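Mardi, sept heures, j'avais déjà perdu mon pari contre la pince Givon. Elle me boudait, je le jure ! La Marquez, elle, prenait tout ce qu'on lui donnait (200 essais, 52 ratés, une élève modèle), mais sans grâce, comme on ramasse ses clés. Alors j'ai remis les bouchons d'oreille sur la table, le gobelet, le bac orange, et j'ai relancé le contrôleur Lalik en lui parlant tout bas – oui, je parle aux contrôleurs.
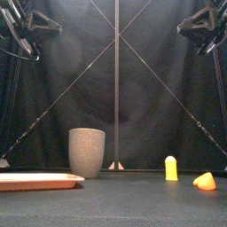 « Le jaune d'abord », j'ai dit. Le Lalik a affiché 616, un code que je n'avais jamais vu, et j'ai couru chercher le manuel.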